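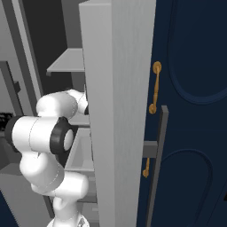
Rodrigo Paredes asked that the comments in this report be read together with the marks, as several items passed only after correction on the day.

**Notcombe Police Station: Custody Area Safety Inspection**
Date of inspection: December 10, 2020
Previous inspection: October
Marks: P = pass, C = pass after correction, F = fail

## 1. Intake and search

- [x] Intake counter clear of loose items: **P**
- [x] Search log signed by two officers for each entry: **C**
 Comment: Entry 222 carried one signature. The second officer signed during the visit and noted the time of signing.
- [ ] Panic strip tested from both ends of the corridor: **F**
 Comment: The north end did not sound at the front desk. Work order sent to Clutport. Until the repair is signed off, an officer with a radio is to stand at the north end during every intake.

## 2. Holding cells

- [x] Cell doors lock and release from the control desk: **P**
- [x] Ligature points checked, including vents and hatches: **P**
- [x] Call buttons answered within the set time: **C**
 Comment: The button in cell 14 was answered late on the first test and on time on the second.
- [ ] Rival group members held out of sight and hearing of each other: **F**
 Comment: Cells 3 and 4 face one another. Where persons arrested over the same attack are held together at the station, one party must be moved to the east corridor.

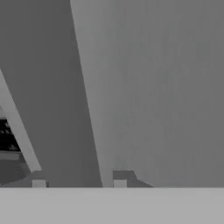 Aurelio Barroso objected to the last mark, stating that the east corridor was closed for painting until the morning of the visit and that the shift sergeant had no other cells to use. The mark stands. The objection is attached to the station copy.

## 3. Property and evidence

- [x] Seized weapons tagged, sealed and made safe: **P**
- [x] Evidence store locked, with key issue recorded: **C**
 Comment: Key 74 was out without an entry. It was found with the day shift and the book was corrected.
- [x] Cash counted before two officers when over $300: **P**
- [ ] Jovener lockers free of damage: **F**
 Comment: Two hinges bent. Lockers are not to be used for evidence in open cases.
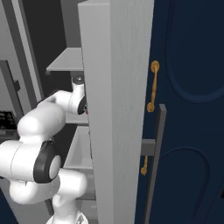

## 4. Transfer to court

- [x] Van restraints and door alarm tested: **P**
- [x] Risk notes handed to the escort in writing: **P**
- [x] Route to Prieto courthouse changed after any threat: **P**
 Comment: The station commander is to confirm the alternate route with the escort before each departure.

Items marked F are to be inspected again once the station reports the work complete.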